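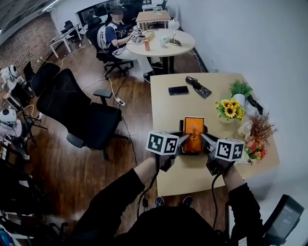 2 min read · Mar 4, 2025

1/ Build log for the hand-held gripper pair, shared workshop at Lurgate. One gripper per hand, a marker cube on top of each. Today is box handling on the light wood table.

2/ Cubes first. The front faces carry fiducial patterns, left and right different. In February I printed the same set twice and the tracker swapped hands mid-run. Took an evening to find.

3/ Cube mount is a bracket, drilled out and shimmed. It used to rock when the jaws closed. Pose error at the fingertip is now up to 13 mm at full reach. Still too much for small parts.

4/ The orange box stands upright in a small black holder. Without the holder it tips on first contact if one jaw lands early. I want the two-sided grasp sorted before I take the holder away.

5/ Cables drop from the grippers past the body to the floor. Strain relief is a zip tie and a loop of slack. Connector failures before the loop: 17. After: none so far.

6/ Logging is on Henunon, my own recorder script. 413 clips on disk, 80 of them unusable from marker dropout when I rotate my wrists inward. The cube faces go edge-on and the solver gives up.

7/ Flowers stay on the right side of the table. Clutter in the background hasn't cost me a detection yet. Glare has, so the markers are matte now.

8/ Next: a chamfered cube with extra faces, then lighter jaws. My forearms give out well before the battery does. Files go up once the chamfer version prints clean.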